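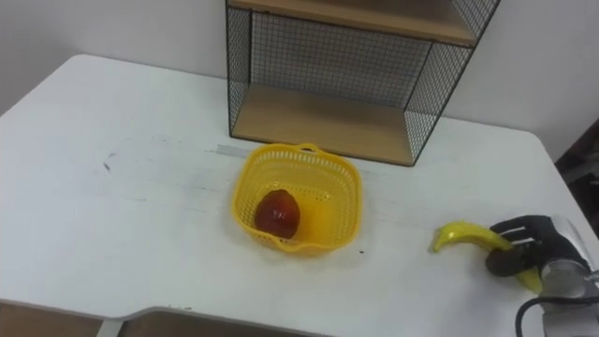

Fruit first, then the shelf: a yellow basket and a wire shelf unit on a white table.

The owner of Skovau, a two-room home goods and kitchen storage shop, keeps a list of things customers bring back. Wire shelf units are near the top of it. Fruit baskets are not on it at all, which she finds more interesting than anything a supplier has told her this year.

"People return the thing that was supposed to change their life," she says. "Nobody returns a basket. They put an apple in it and get on with things."

I went to see her because I don't believe in counter organization. I have read the articles. I have bought the racks. My kitchen looks the way it did before I bought them, except that there are racks in it. She agreed to talk on the condition that I leave her name out, as she still has to buy from some of the companies she was about to complain about.

Her position is an odd one for somebody who sells storage. She thinks most homes have too much of it. A black wire unit with a couple of light wood boards is a decent object, she says, and she stocks one from Stokier that she likes well enough. What she objects to is the way it gets sold, as if an empty shelf were already an improvement.

"An empty shelf is a question," she says. "What goes here? And if you don't have an answer before you buy it, your mail goes there."

I asked whether that wasn't a convenient line for a person who had already made the sale. She laughed, but she didn't really answer, and when I asked again she said that she talks customers out of purchases "fairly often." I asked how often. She didn't know. She did know that the shop had sold 1131 of the wire units since it opened, and she was not embarrassed by the number.

We moved on to fruit, where she is more convincing. Most fruit storage fails, in her view, by being too deep. A deep bowl hides whatever is at the bottom, and whatever is at the bottom goes soft. She prefers a plain plastic basket with slots in the sides and a little handle at the back, the sort of thing that looks like it belongs under a sink. Yellow is the color she sells most of. She doesn't know why and is suspicious of anyone who claims to.

"Air gets in the sides. You can pick it up with one hand. You rinse it. I can't make it more exciting than that."

Does the air matter? I had my doubts, and I still do. An apple in my house gets eaten or forgotten, and I have never noticed that slots came into it. She conceded that she has done no testing. Povuvau, which makes one of the baskets she carries, prints a claim on its label about freshness, and she tells customers to ignore it.

"I'd buy it for the rinsing," she says.

On bananas she has firm views, and these I could not shake. She won't stock banana hooks. She thinks a banana should lie down, across the top of the other fruit or next to the basket, where it will be seen and eaten. Once it has a few spots it should be the first thing anybody reaches for. Should it share a basket with apples? Here she got careful. She has heard, as everybody has, that bananas and apples hurry each other along, and she believes it, but she also thinks a household that finishes its fruit in a few days has no reason to care. Households that don't finish it should buy less fruit.

I pointed out that "buy less fruit" was not advice I had come across on any storage website. "They're selling storage," she said. I pointed out that so was she.

What she does recommend is putting the basket in front of the shelf. Her reasoning is that a basket on a shelf becomes part of the shelf, and people stop looking at it. In front, it's in the way a little. You have to move it to reach things, and while you're moving it you take an apple. She calls this "useful annoyance." I'd call it a basket in the way, and I said so.

"Yes," she said. "And how much fruit did you throw out last month?"

I did not have a figure for her.

The last thing we argued over was price. The Prasertsri range, which she carries for customers who want everything to match, runs to 40 dollars for a basket. The plain one costs a fraction of that. I wanted to know what the extra money bought, and she took a while to think about it.

"It looks nice in a photo," she said finally. "Some people want that, and it's their money. After a year on a white counter they both look the same to me. So does the counter, by the way. White shows every scuff. I tell people that too, and they buy white."

She doesn't expect them to stop. Her own counter at home is white, and she has given up on the scuffs. She has a basket on it, an older one, and no shelf. When I asked why not, after 1131 of them had gone out the door, she said that she had tried one and that it had filled up with mail.

I have since moved my fruit out in front. It gets in the way. I ate two apples that week, and I'm not prepared to say the basket had anything to do with it.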